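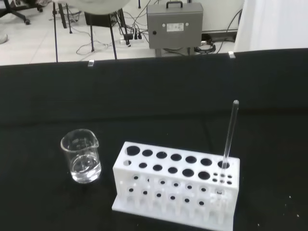

Becherglas und Reagenzglasständer auf schwarzem Tuch

Ticket: Abonnentenimport Oseck nach Livico bricht ab
Status: gelöst, Beobachtung läuft
Gemeldet von: Wendelin Bachmann, Vertrieb Giltorham
Bearbeiter: Gebhard Moser
Eröffnet: 24. Januar

Fehlerbild
Seit Zusammenlegung der Aboverwaltungen von Oseck und Duda endet der nächtliche Import mit Zeitüberschreitung. Duda läuft durch, Oseck nicht. 61 Digitalabonnenten haben trotz bezahlter Rechnung keinen Zugriff auf das E-Paper.

Protokoll
Moser: Import manuell gestartet, Abbruch nach 7 Minuten. Letzter Eintrag im Log: »Titelkennung nicht eindeutig«. Paketgröße steht auf 1.000 Datensätzen.

Moser: Paketgröße auf 200 reduziert. Keine Zeitüberschreitung mehr, die betroffenen Datensätze werden aber weiterhin übersprungen. Die Paketgröße war also nur ein Teil des Problems.

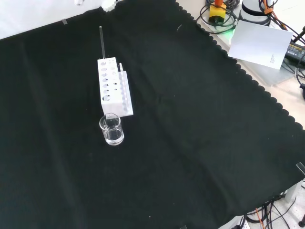 Bachmann: Es handelt sich durchweg um Kombi-Abos, die vor der Zusammenlegung bei beiden Titeln geführt wurden. Geschenkabos sind nicht betroffen.

Moser: Bestätigt. Livico vergibt bei Kombi-Abos zwei Kundennummern auf dieselbe E-Mail-Adresse und verwirft den zweiten Satz. Zuordnungstabelle ergänzt, führend ist jetzt die Oseck-Nummer. Testlauf ohne Fehler.

Bachmann: Zugriff stichprobenartig geprüft, E-Paper lässt sich öffnen. Rechnungslauf bitte noch nicht freigeben – die Rabattkennzeichen fehlen bei einzelnen Kunden.

Moser: Kennzeichen aus der Sicherung nachgeladen, Rechnungslauf freigegeben. Paketgröße bleibt vorerst reduziert. Die alte Duda-Schnittstelle wird im Mai abgeschaltet, dafür gibt es ein eigenes Ticket.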